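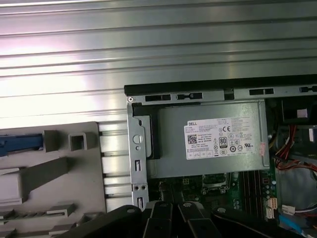 Old computers, second owners

Mayu Kubo has repaired used desktop computers in Skemley for many years. Her small shop, Vedska, sells them to families and students who do not want to pay for a new one. I met her in April, when the school year was near its end and her phone was ringing often.

"People think the machine is dead when it is only slow," she told me. "They bring it to me like they bring a sick dog."

Her first computer was bought in 2000 with money from her aunt, Chiyo Kudo. It was too expensive for the family, and she was forbidden to open it. She opened it in the second week. "I found dust and one loose cable. After this I was not afraid anymore."

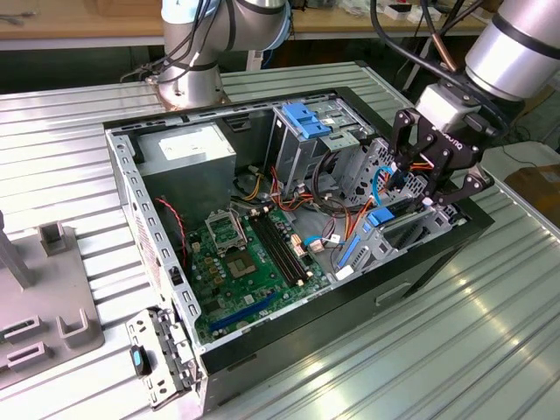 What she sells, and to whom

Last year the shop sold 700 computers. Most went to homes, and the rest to a language school on Takeda Street. Kubo would like to sell more, but the good parts are hard to find. Memory is easy, she says. Power supplies are the problem – she does not trust an old one and always puts in a new one.

I asked if customers care about the age. "They ask the price first, then if it is loud. The age comes third, or never."

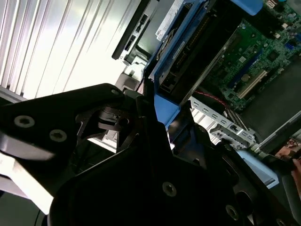
She keeps a paper notebook for each year, with the faults written by hand. Her aunt still reads them when she visits, and corrects the spelling. Kubo has also started an evening class for beginners, where the first lesson is only about how to remove a side panel and put it back. The next class is already full.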